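Call for Participants: Shared Workshop Robot Build, Autumn Intake

Grikero Community Workshop
Posted October 25, 2019

The Grikero Community Workshop invites applications from members and non-members to take part in the second stage of its two-arm tabletop robot build. The first stage, led by Anas Badawi, covered the mounting of the arms, the wiring and the basic motion software. The second stage concerns the handling of small household and office items, with soft and zippered goods as the main area of work.

Participants will share in the following duties:

Setting up the table before each session according to the written layout sheet
Guiding the arms through sorting and zipper tasks
Adjusting, printing and fitting gripper parts
Keeping the session log up to date
Labelling recordings, for those who prefer desk work

No formal qualification is required. Applicants should be at least 18 years of age, be comfortable with hand tools and be able to attend one evening session a week until the end of February. Experience with sewing, pattern making or garment repair will be considered favourably, as will some knowledge of Python. Training on the arms is provided, and the safety induction must be completed before a participant enters the work area.

The program offers 86 hours of supervised workshop time. Participants pay a materials fee of $135, reduced to $100 for students and pension card holders. The fee covers filament, fasteners and access to the sewing machines — participants are asked to bring their own safety glasses.

Applications should include a short letter stating the applicant's interests and available evenings. They may be left at the front desk or sent to the program coordinator, Shaimaa Mahrous. Late applications will be placed on a waiting list.

Work at the shared table, with the red zippered case: 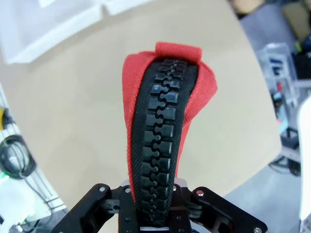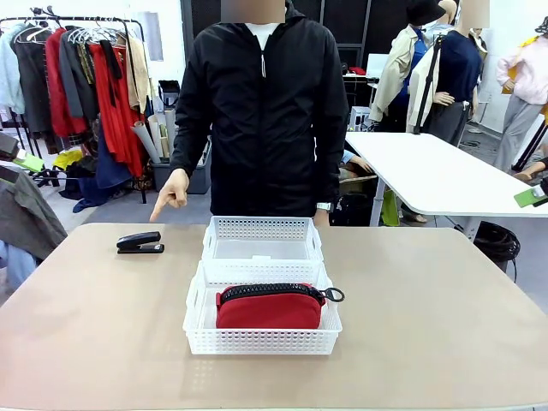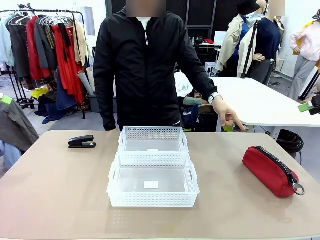 Comments (1)

Doaa Hegazy
Could the coordinator please confirm whether the reduced fee applies to part-time students? I also wish to know if a missed session can be made up on another evening, as I work rotating shifts and could not promise the same night every week.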